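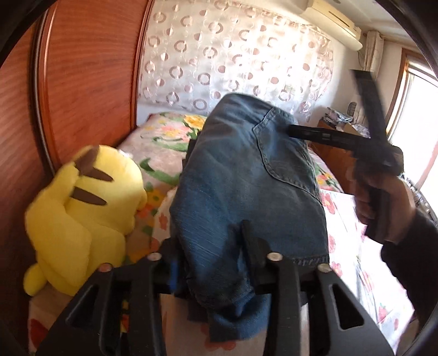

Does a local paper's decision to leave out an offender's name mean anyone else has to?

Community Help > Media and Law > Reporting and Publication

Search this site Enter keywords Go

Posted by hartley_reader

I moderate the comments on a neighbourhood newsletter (300 subscribers, monthly). The Bronham paper has adopted a policy of not naming people charged with violent offences unless police are still looking for them. In May one of our readers posted the name of an accused under our summary of a court story. I removed it. He says the name was read out in open court, so I had no grounds. Is the paper's policy binding on us, and is a publication ban a separate thing?

Tassanee Chuensuk

They are separate. An editorial policy binds the publication that adopted it and its staff. It has no effect on your newsletter, your readers or any other outlet.

A publication ban is a court order or a statutory prohibition. It applies to anyone who publishes, and that can include the operator of a comment section. The fact that a name was spoken in open court does not settle the matter, as many bans cover information heard in a public courtroom. Check with the court registry, quoting the file number, before you restore the comment. Youth matters and sexual offence matters need particular care.

Your right to remove comments is a different issue again. You run the newsletter, and you can decline to carry a name with or without a ban. I would put the rule in your posting terms so it is applied the same way each time.

wirngate5

Just delete it. If he wants it published he can start his own newsletter. Ours in Wirngate had the same argument and it went on for 4 issues.

dostari_desk

Agree with Tassanee on the registry. One addition: keep a copy of the removed comment with the time you took it down. If a ban does exist, you may be asked when it was visible. Also check your email edition, as some systems append comments to the archive copy and deleting the web version leaves that one in place.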